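Why I have fallen for choir practice

I joined the Namden Community Choir in September, and I have become one of those people who hums in the queue at the post office. My neighbour Greer Rennie had been on at me for ages to come along (she sings alto and has the sort of voice you can hear through a party wall, which is how I know she does her warm-ups in the bath). I kept saying I couldn't sing. She kept saying that had nothing to do with it, and in the end I ran out of excuses and went.

There are 30 of us on a good night, crammed into the upstairs room at the Montoya, with the chairs in a horseshoe and the piano jammed up against the fire door to the roof. The piano has one dead key, the B flat below middle C, and Lizelle Buthelezi, who plays for us, has learnt to leap over it like a horse over a ditch. You stop noticing after a week or two. Then you hear the same tune on a proper piano and wonder what the extra note is!

I had no idea what part I was. I assumed soprano, for no better reason than that I used to be one at school, and I spent my first evening squeaking away at the top of "The Parting Glass" with my shoulders up by my ears. Annatjie Potgieter, our conductor, came and stood next to me while we were singing, listened for a bit, and simply pointed across the room at the altos. Oh, the relief! Nobody had told me there were notes down there that I could sing without standing on tiptoe.

And harmony, my goodness. We learn each part separately, so for the first half hour the alto line just sounds like somebody muttering the same three notes on a bus. You think, is this it? Then Annatjie brings in the basses, and the tenors (both of them), and the sopranos come sailing over the top, and your dull little muttering turns out to be holding up the middle of the chord. The first time it happened I stopped singing altogether because I wanted to listen, and Greer elbowed me.

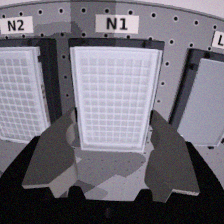 The other thing I love is how quickly words get into you when they have a tune attached. I can't remember my own car registration, but I can now give you five verses of a Georgian harvest song in a language I don't speak a word of. Annatjie teaches those by ear, a line at a time, no sheet music, and I much prefer it. My reading is still very shaky. I can tell when the dots go up and when they go down, and past that I follow Zinhle Mabuza, who sits on my left and is never wrong. If she has a cold I'm done for.

Practice runs for 90 minutes with a tea break, and the tea break is taken seriously. Lwazi Maluleke brings a ginger cake made with black treacle that I would happily walk up that hill for even if there were no singing. I've asked for the recipe. He says it's his aunt's and he'll have to check with her, so I live in hope.

We're doing a concert at Stunell church hall just before Christmas, with 26 songs on the long list at the moment, which Annatjie says will have to come down by a good deal unless the audience is bringing sleeping bags. I'm lobbying hard for the harvest song to stay in. Greer wants more Abba. We have agreed not to discuss it on the walk home.

If you live nearby and fancy it, there's no audition and the first night is free. Come up the side stairs, mind the step at the top, and sit wherever there's a chair. Altos are on the left as you go in.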